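Manipulation Club at Estville: Frequently Asked Questions

What does the club do?

Members record hand-held gripper demonstrations of small sorting and packing tasks, then train a policy on them. The project for this term is called Husa. Its subject is soft craft items: crochet, ribbon, beads and similar. Rigid blocks were covered last year and are no longer collected.

Do I need to know how to program?

Not to record. Training and evaluation require basic Python and a working knowledge of the command line. Both are taught in the second half of the term. Members who only want to record may do so, but they must also take a turn at labeling.

What counts as one demonstration?

One pick, one move and one release, with the fingers open at the start and at the end. If an item is dropped, keep recording, pick it up again and mark the run as "recovery." Do not delete it. Recovery runs are kept in a separate folder and are used in training.

Why soft items?

They deform under the finger pads, and their outline changes with every grasp. A grasp that holds a block may slide off a knit surface or close on a loose strand. Beads add a hard part to a soft body, so the same item can feel different to the gripper depending on where the pads land.

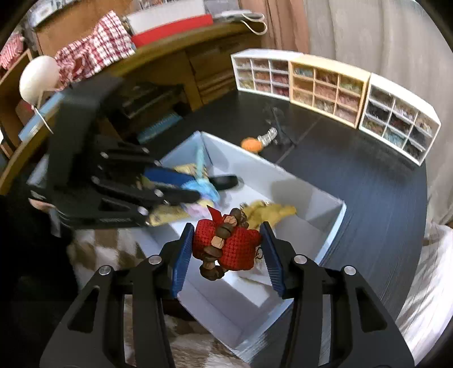

Red crocheted item with a bead strand, held over the open box. A second gripper is at the left.

Can two people work at the same box?

Yes. Two-gripper runs are logged under their own task code. Agree on who moves first before you start recording. Fingers from both tools may be over the box at the same time, but they should not touch. If they do, stop and start a new run.

How many demonstrations are needed?

The target for Husa is 2,000 accepted runs. The club had 2,583 recorded by the end of July, before review. Each member is expected to contribute at least 100 in a term. Rejected runs do not count toward either number.

Why was my run rejected?

The usual causes are fast motion that blurs the item, a hand covering the camera view, and a wrong task code. Slow down near the grasp. Speed between the grasp and the release matters less.

Which gripper should I use?

Any on the rack with a green tag. Check that the finger pads are seated and that the joints move freely — a stiff joint shows up in the width data as a flat step. Report faults on the Fleketti sheet by the door and leave the tool on the lower shelf.

Can I bring my own items?

Yes, if they fit in the box and you can leave them for the whole term. Nothing with exposed pins or needles.

Who do I ask about joining?

Nayara Figueiredo coordinates the club. New members start with a one-hour session on handling and file naming.

Recent items
Husa task codes, revised
Labeling guide for recovery runs
Lopes Workshop: opening hours
Notes on finger pad wear

Contact the club | © Estville Manipulation Club | Back to top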